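Condale Student Robotics Club – Frequently Asked Questions
Updated 08/12/2020

Who may join the club?
Membership is open to all enrolled students, regardless of major. No programming experience is required. Applications are reviewed by the faculty adviser, Dr. Ming-te Cheung, and places are limited to 30 each term.

What is the Vollard Project?
The Vollard Project is the club's main activity this year. Members use hand-held grippers to carry out everyday handling tasks, and the recordings are later used to train a robot arm. The present unit deals with small packages and boxes.

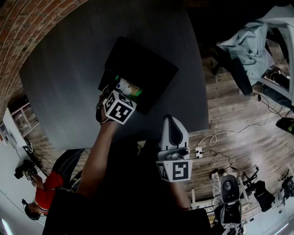
A member at the work table with a hand-held gripper and a black box.

How are the sessions organized?
Members sign up for one session per week. Several stations may be in use at the same time, and each member remains at the assigned station until the station lead calls a change. Station leads this term are Wing-yan Lai and King-fai Liu.

Must I be able to use both hands equally well?
No. Most new members favor one hand at first. The introductory exercises cover each hand separately before moving on to tasks that require both.

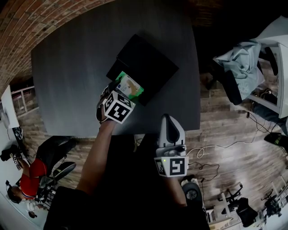 Package exercise: one gripper at the box, the second below the table edge.

What should I wear?
Short or close-fitting sleeves are recommended. Bracelets and watches should be left in your bag, and long hair should be tied back. Headgear is issued at the start of each session and must be returned to the equipment cabinet.

What if a marker comes loose or is covered?
Stop the recording and inform the station lead. Please do not press a marker back into place yourself – its position must be checked first. Keep fingers and sleeves clear of the printed faces at all times.

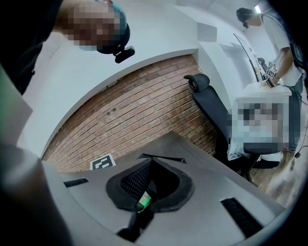 Recordings made with a loose marker are set aside and do not count toward a member's total. Members who wish to make up the work may use the open hours on Friday afternoon.

How many recordings must I complete?
Each member is expected to complete 285 accepted recordings by the end of the term. The station lead marks a recording as accepted once the task is finished and the file has been checked.

Is the package exercise suitable for beginners?
Yes, although it calls for patience. Members should approach slowly, close the fingers only as far as needed, and avoid crushing the package. 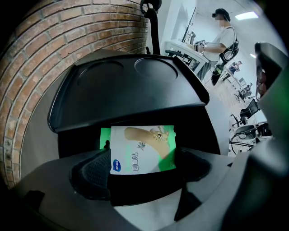
Hiu-tung Chien writes that the first 9 attempts were the hardest, that lighter pressure made a clear difference, and that new members should ask to practice the grip alone before trying the full task.

Does participation carry academic credit?
Members who complete the term may apply for one credit under Independent Study. The form must be signed by Dr. Cheung before the last week of December.

Whom should I contact with further questions?
Please write to the club secretary, Yung-ching Lo, or visit the club office in Room 4, Yen Hall.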